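Household Chores Work Package, Interim Report to the Estard Fund
Submitted by the Jetholm project team
Reporting period: spring to September

1. Purpose of this report

The Estard Fund asked us one plain question when it gave us the grant: can a machine do small chores in a home or in a shop yet, and if the answer is no, how far away is it? This report gives our answer until the end of September. It covers the simulated work, the first tests on the real bench, and the changes we ask for in the plan.

The short answer is that single steps are now possible in many cases, but a full chore is still not reliable enough that we would leave it alone in a kitchen.

2. What was planned

In the proposal we listed 15 chores. They were chosen from interviews with families and with the staff of a small grocery shop. Examples are clearing a table, putting goods back on a shelf, sorting laundry, and emptying a shopping bag. Each chore was divided into steps, and most of them begin with the same step: go to a small object, take it, and lift it without pushing it away.

We therefore decided to spend the first part of the period on this one step. The reviewers of the first report found this too narrow. We understand the remark, but the results below show why we kept to it. When the first grasp is bad, everything which comes after is also bad.

3. Work in simulation

All training in this period was done in simulation with our control software, Drastier. The scene has a white table and a single small block, so that errors of the arm are easy to see and are not mixed with errors of recognition. The block takes the place of a sponge, a matchbox or a small food package. Views from more than one position are rendered for each trial.

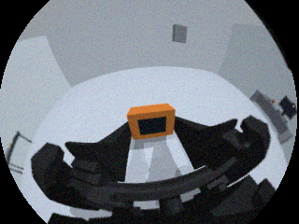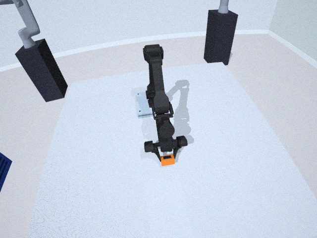
Figures 1 and 2. Simulated grasping task with the orange block, in two rendered views.

In total we ran 507 trials with the present version of the controller. In 374 of them the block was taken and lifted to the required height. We counted a trial as failed also when the block was lifted but fell again before the end, because in a home this would be a broken cup.

From the failed trials we made a sample by hand and looked for the reasons. The most frequent one was that one finger touched the block earlier than the other and turned it. The second was a wrong estimate of height, so that the fingers closed above the block. A smaller group had no clear reason, and we have put these aside for a later check.

The controller is much weaker when the block starts close to the edge of the table. There the arm must stretch far, and small errors in the joints become large errors at the fingers. We have tried to correct this with slower movement. It helps, but the trial then takes so long that a person would lose patience.

4. First tests on the bench

In the last weeks of the period we moved the controller to the real bench at our Tan site. We made 122 trials there. We do not give a success rate yet, as the settings were changed several times during these trials and one number would not be fair to any of the versions.

What we can say is the following. The approach to the object works well and looks much like the simulated one. The closing of the fingers does not. Real packages are soft, they bend, and some are slippery. A cardboard box with a weak side was often pressed in before it was lifted. A dry sponge was the easiest object of all, and a thin plastic bag was impossible for us.

Light was also a bigger problem than we expected. In the afternoon the sun comes on the bench from the side, and the position estimate becomes unstable. For now we close the blinds. A family will not do this for a machine, so a real solution is needed.

5. Can the chores be done yet?

For clearing a table, we believe that hard objects with simple shapes can be handled in the next period, if they stand apart from each other. For putting goods back on a shelf, the taking is close to ready, but the placing has only been started. For laundry we have no result to show and we do not expect one inside this grant.

The shop staff told us that they would accept a slow machine if it worked at night and did not need to be watched. The families were less patient. Most of them said that they would rather clear the table by themselves than wait. We think this is useful for the Fund to know, because it suggests that shop tasks could come first.

6. Changes and requests

We ask for permission to make three changes. The laundry chores would be moved out of the work plan and replaced by more work on placing objects on shelves. Part of the travel budget, which was not used, would go to softer finger pads and spare parts. The second round of interviews would be moved to the winter, so that we can show the families a working bench and not only drawings.

The total budget stays the same. The delay on the bench work is five weeks, caused by late delivery of a power supply, and we expect to recover three of them.

7. Next steps

Until the next report we will fix one version of the controller and repeat the bench trials without changing any settings. We will add soft objects to the simulation, starting with the cardboard box. The list of failed trials, with our notes on each one in the sample, can be sent to the Fund on request.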